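Filed under: Datasets / Manipulation / Handling Practice

# Nemance Soft Produce Handling Set – Data Card

Maintainer: Didier Le Goff
Card revision: January 1, 2020
Status: frozen, corrections only

## 1. Scope

The Nemance set contains 492 recorded episodes of robot hands handling whole fresh produce. It is released together with the handling rules under which the episodes were recorded, referred to below as the Stelto rules. The rules are the main reason for publishing. Other labs can use them without using the data, and several clauses have been written so that they do not depend on a particular hand or arm.

Out of scope: cutting, peeling, washing, conveyor picking, and any task in which the produce is later eaten. Everything handled under these rules goes to compost.

## 2. Contents

- 492 episodes, of which 708 segments carry contact labels (an episode may have more than one labelled segment)
- wrist camera video for each arm in use
- joint positions and commanded grip values
- one plain text note per episode, written by the operator

Labels were made with Pitkänen, our in-house annotation tool. The label file format is described in `docs/labels.txt`. Earlier copies of that file gave the column order incorrectly. If your copy lists `release` before `contact`, replace it.

## 3. Handling rules

3.1 Contact order. The first contact is made at the lowest grip value that registers. Grip is raised in single steps after that. An operator may not skip a step to save time.

3.2 Clusters. Fruit on a shared stem is treated as one object for planning and as many objects for damage assessment. A split skin on one berry is recorded as damage even if the bunch as a whole is held without trouble.

3.3 Existing marks. Spots, scars, scuffs and discoloured fruit are noted before the episode starts. A mark that was not noted beforehand is counted as damage caused in handling. This is deliberately strict. In the first round of recording, marks were assessed afterwards and the two reviewers disagreed too often for the column to be of any use, so it was dropped from those episodes.

3.4 Stems. Metal parts are kept clear of the stem where the grasp allows it. Where it does not, the note says so. Stem contact is not a fault in itself.

3.5 Two-hand work. When a second hand enters the workspace, the holding hand keeps its current grip value until the second hand has either taken the load or withdrawn. Both operators' notes are kept if there were two operators.

3.6 Coverings. Fabric and rubber surfaces are inspected at the start of each session. A covering with juice on it is changed, since dried sugar alters the friction and makes the grip values hard to compare with those of other sessions. The colour of the covering has no bearing on the rule.

3.7 Stopping. Anyone in the room may call a stop. The person who calls it does not have to give a reason at the time. Stops are logged, and stopped episodes remain in the set under `stopped/`.

## 4. Wrist views

Close wrist views are kept even when large parts of the picture are out of focus. Labellers mark contact only where the boundary between hand and fruit is clear, and use `unsure` elsewhere. The value `unsure` should not be merged with `no_contact` in training or in evaluation.

Grapes at close range from the wrist cameras:

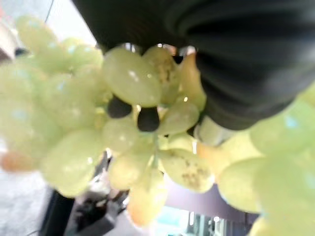
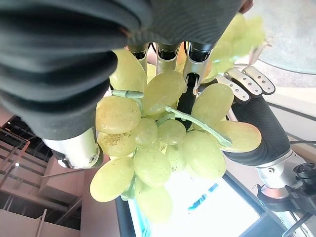 ## 5. Known limits

Grip values are commanded values. They have not been converted to newtons and should not be reported as force. We had planned to supply a calibration table in February but withdrew it after the readings drifted between sessions.

Focus distance on the wrist cameras is fixed. Glare from bright surfaces in the room is present in many episodes and has not been corrected.

Varieties were not controlled. Produce was bought as available – mostly from one grocer – and the ripeness field is the operator's opinion on a five-point scale. Treat it accordingly.

There is no held-out split. The 14 episodes formerly listed as a test split came from a single session and have been returned to the main folder.

## 6. Use

The rules may be copied and changed freely, provided that a changed version is not called Stelto. The recordings are for research use. Please do not publish success rates from the set without stating how `stopped/` was treated.

The Meltetti loader reads the set without conversion. It caps each segment at 4000 samples by default and drops the remainder without a warning, so set `max_samples` to zero if full segments are needed.

## 7. Corrections

Send corrections to the maintainer with the episode number and the clause concerned. Label disputes under 3.3 are reviewed by someone other than the original labeller. Accepted changes are listed in `CHANGES.txt` – the episode files keep their names.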